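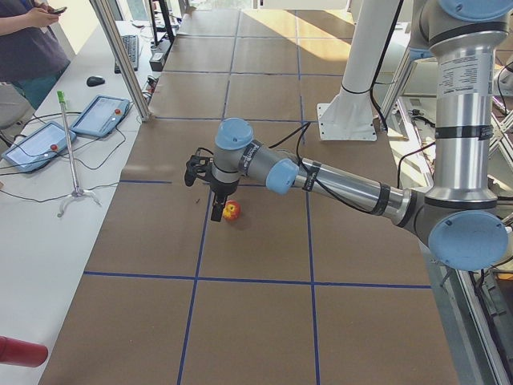

A robot arm with its gripper lowered beside a small apple on a paper-covered work table.

Checking and Replacing Windscreen Wiper Blades

Last updated: Thursday, June 30, 2022

Stornovdale Motor Services advises drivers to inspect their wiper blades every six months. Rubber hardens with age and exposure to sunlight, even on a vehicle that is seldom driven, and a worn blade can leave smears directly in the driver's line of sight.

When to replace the blades

Blades should be replaced if they leave streaks or unwiped patches, if they judder across the glass, or if the rubber is split. Before buying new ones, clean the old blades with a damp cloth and wash the windscreen thoroughly. Road film and tree sap produce many of the same faults.

Choosing the correct size

Measure each blade from end to end, or consult the vehicle handbook. The driver's side and passenger's side often differ in length. The fitting matters as much as the size – most arms end in a simple hook, but side-pin and push-button fittings are also common. Brakon and Clusinari blades held at our parts counter are supplied with adaptors for the hook type only. Owners of other types should quote their registration number when ordering.

Removing the old blade

1. Switch off the ignition and remove the key. On some vehicles the wipers must first be placed in the service position, as described in the handbook.
2. Lay a folded towel on the windscreen beneath the arm.
3. Lift the arm away from the glass until it stands by itself.
4. Turn the blade at a right angle to the arm and press the small tab at the centre.
5. Slide the blade down and out of the hook. Do not force it.
6. Hold the arm throughout. It is sprung, and may crack the glass if released.

Fitting the new blade

Pass the hook through the opening in the new blade and pull upwards until it clicks. Take off any protective strip from the rubber, then lower the arm gently on to the windscreen. Repeat on the other side.

Wet the glass with the washers and run the wipers at both speeds. The blades should clear the water evenly and should not touch one another or the windscreen surround. If a blade chatters, check that it is seated fully in the hook.

Rear wipers vary considerably between models and are not covered on this page. Enquiries may be addressed to Mahnaz Bahrami at the parts counter, quoting leaflet 541.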